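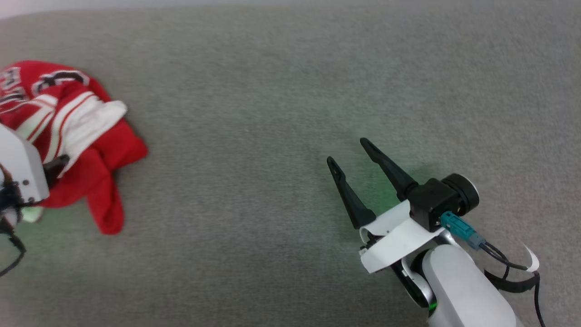

Looking After Your Stage Clothes and Merch Between Shows

Playing small rooms is hard on fabric. Sweat, hot lights, spilled drinks and a long ride home in a closed bag will age a shirt faster than a year of normal wear. These are the habits that work for our crew.

Get it out of the bag

Empty the bag the night you get home, even if the load-out ran late. Damp clothes left in a closed bag start to smell by morning, and the smell gets harder to wash out each day. If you are staying over somewhere, hang things on the shower rail.

Printed shirts and jerseys

Turn them inside out. Wash cold on a gentle cycle with a small amount of liquid detergent, and leave out the fabric softener – it leaves a film and the smell stays in. Dry them on a line or flat on a towel. Never iron straight onto a print.

Bright colors

Wash anything new by itself the first two times. Red is the worst for running, and white trim on the same garment will pick it up. Don't let it sit wet in the machine. If the trim does turn pink, wash it again right away before it dries.

Makeup on collars

Rub in a drop of dish soap with your fingers, wait 13 minutes or so, then rinse from the back of the cloth. Powder should be shaken off first. Water only spreads it.

Jackets with sequins or studs

Most can't go in the machine. Turn them inside out, mist the lining with plain vodka and water, and hang them near an open window overnight.

Merch shirts

We took 200 shirts to the Brarkinell in July and sold them out of two plastic tubs. Roll them with the size showing at the end, smallest sizes on the left. Put a strip of masking tape on each tub and write the sizes on it. Keep the tubs off concrete floors, which can be damp.

A small kit for the van

Safety pins, black thread and two needles, a lint roller, stain wipes, a spare pair of laces, a trash bag for wet things and seven wooden clothespins. It all fits in a lunch box.

Posted 5 Oct 2018 in Band Housekeeping

Next: Cleaning microphone grilles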